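Every converted warehouse in town now comes with the same promise: original brick, honest beams, plenty of light. What the listing leaves out is the echo. Drop a teaspoon in one of these rooms and people two desks over will turn to look.

The brick is the part everyone pays for. At Wollum, where the studios rent by the month, a unit with a painted wall goes for 381 dollars and one with bare brick for 435. Same floor, same drafty door, same view of the parking lot. The difference, by my math, buys you red dust on your coat.

Then there is the ceiling, which the old owners never meant anyone to admire. Pipes used to be hidden behind tiles. Now they get a coat of white paint and a line in the brochure.

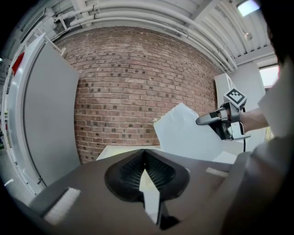 Endang Wibisono thinks I am being unfair to the pipes, and wrote on Friday to say that a dropped ceiling would only trap the heat and hide the leaks, and that she'd sooner look at plumbing than at beige squares.

Fair enough. I spent four years under beige squares and can't recall a single one. But brick and pipe leave you very little wall to use. Tape won't hold, nails need a drill, and so the big sheets of paper end up on the table, or in somebody's hands – usually at the moment the phone rings.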